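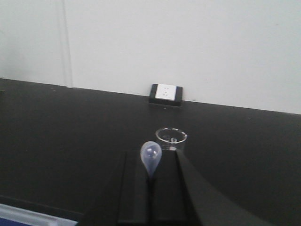 So, kurz vor knapp noch ein Eintrag, bevor der Juni rum ist. Hab versprochen, was über den neuen Tisch zu schreiben, und seit Wochen steht nur die Überschrift im Entwurf. Also los, schnell runtergetippt, Kaffee daneben, Wäsche läuft.

6/23/20

Schwarzer Tisch, ja oder nein

Ja. Mit Abstrichen.

Die alte Platte war hell, geölt, Macke an Macke, und auf der hab ich alles gemacht: Sirup, Seife, Pflanzenfärben, Brotansatz, Post. Die neue ist schwarz, matt, und lang genug, dass ich nicht mehr jedes Mal alles abräumen muss, wenn ich nur was abwiegen will. Über den Preis wollte ich eigentlich nicht reden, aber weil bestimmt wieder gefragt wird: 900 mit Lieferung und Gestell. Viel Geld für einen Tisch. Hab lange überlegt, dann doch. Didberg heißt der Laden, machen auf Maß, Telefon ist Glückssache, Mail geht besser. Lieferzeit stand 20 Tage auf dem Zettel, gekommen ist er nach 48. Na ja. Dafür kam er heil.

Was ich vorher nicht bedacht hab: Staub. Auf Schwarz sieht man jedes Krümelchen. Morgens gewischt, mittags schon wieder helle Pünktchen drauf. Am Anfang hab ich dreimal am Tag mit dem Lappen dagestanden, inzwischen nur noch, wenn ich was Sauberes vorhabe. Mikrofaser trocken, nix sonst. Mit Spüli gibts Schlieren, mit Glasreiniger auch, und mit diesem Somano Pflegezeug, das sie mir mitgegeben haben, glänzt es fleckig. Steht jetzt im Keller. Wer es haben will, melden.

Was ich dagegen richtig gut finde: Glas auf Schwarz. Bin da bisschen albern vielleicht, aber wenn ich was Trübes von was Klarem unterscheiden will, ist dunkler Untergrund Gold wert. Schwebeteilchen, Fussel, nicht gelöster Zucker, alles sofort zu sehen. Auf der hellen Platte hab ich die Gläser immer gegen das Fenster gehalten. Umgekehrt: bei dunklen Sachen (Walnuss, Holunder, schwarzer Tee) sehe ich genau gar nichts, da leg ich ein Blatt Papier drunter. Geht auch.

Leeres Glas übersieht man übrigens leicht. Beim Rand fängt sich das Licht, der Rest verschwindet einfach. Hab schon eins mit dem Ellbogen mitgenommen, ging gut, lag nur da und rollte. Seitdem stehen die Gläser nicht mehr vorne an der Kante. Sollten sie eh nicht.

Bechergläser statt Messbecher

Kam auch mehrmals als Frage, darum gleich mit rein. Ich benutze seit letztem September fast nur noch Bechergläser. Den Plastikmessbecher hab ich weggegeben, der war innen so stumpf dass man die Striche nur noch geraten hat. Die Gläser sind einfach praktisch. Gerader Rand, gut zu spülen, stapeln lassen sie sich leider nicht, jedenfalls meine nicht, ein Nachteil gibts immer.

Zur Genauigkeit: die Skala auf so einem Becherglas ist eine Orientierung. Wer es genau braucht, nimmt eine Waage, ich mach das bei Seife immer so, Lauge wird gewogen, Punkt. Bei Sirup oder Beize reicht mir der Strich. Augen auf Höhe der Flüssigkeit, nicht von oben draufgucken. Hab ich jahrelang falsch gemacht, von schräg oben abgelesen und mich gewundert warum der Sirup jedes mal anders wird.

Drei Größen reichen. Klein für Öle und Farbproben, mittel für alles, groß für Wasser. Das ganz große hab ich gekauft und nie gebraucht, da wachsen jetzt Ableger drin.

Spülmaschine: mach ich nicht. Der Aufdruck leidet, bei einem ist die Hälfte schon weg. Mit der Hand, heiß, weiche Bürste, kopfüber auf ein Tuch. Fertig in einer Minute.

Und bitte: was einmal für Färbezeug war, bleibt für Färbezeug. Kommt nix Essbares mehr rein. Ich hab die mit einem Klecks Nagellack am Boden markiert, rot für nicht essen. Haltet das wie ihr wollt, aber macht irgendwas.

Strom hinten an der Wand

Das eigentliche Thema, um das ich mich gedrückt hab. Der Tisch steht ganz an der Wand, und die Steckdose war bisher irgendwo unten hinter dem Regal. Heißt Verlängerung, heißt Kabel quer, heißt irgendwann liegt der Pürierstab auf dem Boden. Wollte ich nicht mehr. Jetzt gibts eine direkt auf Tischhöhe.
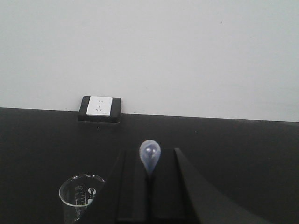

Die neue Steckdose, weiß in schwarzem Kasten, vorne links noch ein Becherglas.

Schwarzer Kasten, weil der Tisch schwarz ist, war meine Idee. Die Blende dann in Weiß, weil die Wand weiß ist. Ob das so stimmig ist, weiß ich selber nicht. Mal find ichs gut, mal denk ich, hättest du doch alles schwarz genommen. Mich stört mehr, dass sich unter der Kante vom Kasten der Staub sammelt. Da komm ich mit dem Lappen nicht richtig hin. Alter Pinsel, damit gehts.

Zwei- und Dreipolig passt beides. Die Waage hat noch so einen komischen Reisestecker, die Kochplatte den anderen, und vorher hab ich immer mit Adaptern gebastelt. Die sind jetzt in der Schublade und bleiben da hoffentlich.

Angeschlossen hab ich das nicht selber. Strom lass ich machen, da hab ich Respekt vor, grade mit Wasser in der Nähe. Die Leute von Colel waren einen Vormittag da, haben gebohrt, gesaugt (!), Rechnung kam am selben Abend. Empfehlung, ohne dass ich was dafür kriege. Flüssigkeiten kommen bei mir nach vorne oder zur Seite, direkt vor die Dose stell ich nichts Volles. Klingt selbstverständlich, war es bei mir die ersten Tage nicht.

Wand ist frisch gestrichen, so ein gebrochenes Weiß, Name vom Farbton vergessen, Eimer ist weg. Ärgerlich, weil ich schon wieder was ausbessern müsste. Wer an eine weiße Wand eine schwarze Platte schiebt, sollte Filz dazwischen kleben. Ich hab das erst hinterher gemacht. Regal oder Haken kommt da erstmal nicht hin, die Wand bleibt kahl. Ich will einen Sommer lang auf was Ruhiges gucken.

Was noch offen ist

Licht. Tagsüber super, abends such ich auf dem Schwarz meine schwarze Schere. Hab mir die Klemmleuchte von Mihăilă angeschaut, die ist schön, aber die Klemme scheint mir zu schmal für die Platte. Hat die wer? Bitte ausmessen und in die Kommentare!

Dann eine Unterlage für heiße Sachen. Bisher Holzbrett. Reicht, sieht doof aus.

Und ich überleg, ob ich vorne eine Leiste anbringe, damit nichts runterrollt. Bin unschlüssig, die stört ja dann beim Kneten.

Ach so, Rezept für den Holunderblütensirup kommt, 3 Leute haben schon gemahnt. Flaschen sind abgefüllt, Zettel mit den Mengen liegt irgendwo. Nächstes mal. Muss los, Maschine piept.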